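RTL 214 Small-Store Retailing
Handout 6: Shelf Space, Facings and Impulse Goods
Instructor: Wálter Londoño

Read this before the Penner exercise. It covers what was on the board for the last two meetings, plus the part on secondary displays that we ran out of time for. Chapters 8 and 9 of the course reader go with it.

1. Terms

Facing: one unit of a product visible from the front of the shelf. Three bottles of the same drink standing side by side are three facings. Three bottles one behind the other are one facing.

SKU: stock keeping unit. Each size and flavor of a product is its own SKU. The 12-ounce and 20-ounce bottles of the same soda are two SKUs.

Planogram: a drawing or chart that shows where each SKU goes on a fixture and how many facings it gets.

Holding power: how many units fit in the space given to one SKU, counting depth and stacking.

Pack-out: the rule that a shelf should hold at least one full case of a product plus whatever is left when the reorder is placed. If the shelf holds less than that, part of every delivery goes to the back room and has to be handled twice.

Dead stock: units that have not sold within the period the store has set. Period lengths vary by category. Bread is counted in days and canned goods in months.

2. How space gets divided

Most small stores start from sales share. If chips make up a fifth of snack sales, they get a fifth of the snack section. This is easy to work out and easy to explain to staff, and it is a fair starting point. It has two weak spots.

First, sales depend on space. A product that has always had one facing may sell poorly partly for that reason. If you hand out space only by past sales, you repeat whatever the last person did.

Second, unit sales and profit are different measures. A two-liter soda may outsell everything near it and still earn less per foot of shelf than the small bottles. For the exercise, work out both and put them in separate columns.

The basic figure is profit per linear foot per week:

weekly units sold x profit per unit / feet of shelf used

Worked case from class. A store sells 30 bags of pretzels a week at a profit of 70 cents a bag. The pretzels take up 2 feet of shelf. 30 x 0.70 = 21.00, and 21.00 / 2 = 10.50. The pretzels earn $10.50 per foot per week.

The same store sells 24 jars of salsa a week at a profit of $1.10 a jar, on 3 feet of shelf. 24 x 1.10 = 26.40, and 26.40 / 3 = 8.80. The salsa earns more in total and less per foot.

Several people asked whether the salsa should then lose a foot. Possibly. You need to know what the third foot is doing. If sales would stay at 24 jars on 2 feet, the third foot adds nothing and should go to something else. If sales would fall to 12 jars, the salsa at 2 feet would earn 13.20 / 2 = 6.60 per foot, and the cut would be a mistake. The only way to find out is to change the space for a few weeks and record the results.

3. Height

Shelves are usually split into four bands: stretch, eye, hand and floor. Adults tend to notice goods at eye level first. Heavy goods go low for safety, whatever they earn. Cases of water, large detergent and pet food belong on the floor band.

In a store with low fixtures the bands squeeze together, and there may be no real stretch level. Use the bands that exist in the store you are describing. Points were lost on Handout 5 by people who put goods on a fifth shelf in a store that has four.

4. Planned and impulse goods

A planned purchase is one the shopper had in mind on the way in. Milk, diapers and light bulbs are mostly planned. Shoppers will walk to the back for them and will ask if they can't find them.

An impulse purchase is decided in the store. Candy, single drinks, snacks, magazines and lip balm are the usual ones. Shoppers will rarely hunt for these, so the place where they stand matters a good deal more.

Many goods are both. Chips bought for a party are planned. A small bag picked up with a sandwich is impulse. This is why the same SKU can be stocked in two places, and why sales should be recorded by location if the register allows it. The Zondwood store in the reader did this for one month, March, by putting a colored dot on the bags at the counter. It is a cheap method and it works well enough for one category at a time.

5. Pairing

Goods that are eaten or used together can be shown together. Chips and drinks are the common pair. Others from the class list: pasta and sauce, batteries and flashlights, charcoal and lighter fluid, tea and honey.

A pair works best when one of the two is planned and the other is impulse. The shopper comes for the first and adds the second. Two impulse goods side by side can also sell, but they mostly compete for the same dollar.

A small counter rack can carry a pair in very little room, with drinks on the lower level and bags on top. Bags are light, so they can go high without making the rack tip. 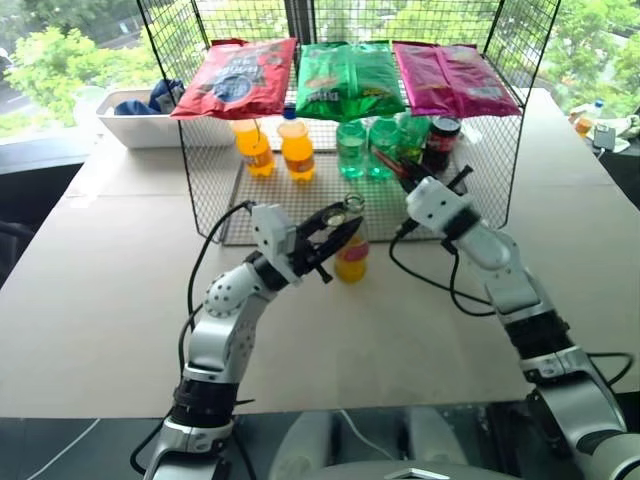 6. Secondary displays

A secondary display is any spot outside the product's home section. The main kinds are:

End cap: the short end of an aisle. Best for one product or one pair. Mixed end caps are hard to keep full.

Counter rack: next to the register. Keep it narrow enough that a customer can still set down a basket.

Clip strip: a hanging strip with clips, used for small bags and light packets. It takes no shelf space at all.

Dump bin: loose goods in a large open container. Shoppers read a dump bin as a sign of low price, so don't use one for full-price goods.

Every secondary display needs an owner, meaning one named person on each shift who fills and straightens it. It also needs an end date. In the Prikberg case a holiday end cap stayed up for 7 weeks after the holiday, and the store ended up marking down most of it at a loss.

Leave the home section stocked while the secondary display is up. Regular buyers go to the usual place, and if the space is empty they may leave without looking further.

7. Counting and rotation

Older stock goes to the front and newer stock behind it. For bags, check the printed date on each one as it goes up. Do not go by the case date alone, as cases get mixed during delivery.

Count each display on the same day of the week and at the same hour. A count taken before the lunch rush and another taken after it can't be compared.

Write down zeros. A blank on the count sheet could mean that none were left or that the person skipped the line.

8. The Penner exercise

Penner is a corner store with one register, two aisles and a cooler along the back wall. The data sheet lists sales for one quarter, 2674 units in all across snacks and single drinks. The store owner has asked for a new plan for the snack section and one counter display.

Turn in the following:

- Profit per linear foot per week for every SKU on the sheet. Show the arithmetic for at least two.
- A planogram of the snack section, drawn by hand or by computer. Label each SKU and its number of facings.
- One pair for the counter display, with a short paragraph on your choice.
- A count sheet that staff could use for the counter display. One page.

Note that the Prerken crackers come in a case of 24 and the shelf space shown for them does not meet the pack-out rule. Your plan should deal with this in some way. More space is one answer. Asking the supplier for a half case is another.

The cooler is not part of the exercise. Leave it as it is, including the bottom shelf.

Due June 25, 2025, on paper, at the start of class. Put your section number on the first page. Drawings larger than letter size should be folded, with your name on the outside.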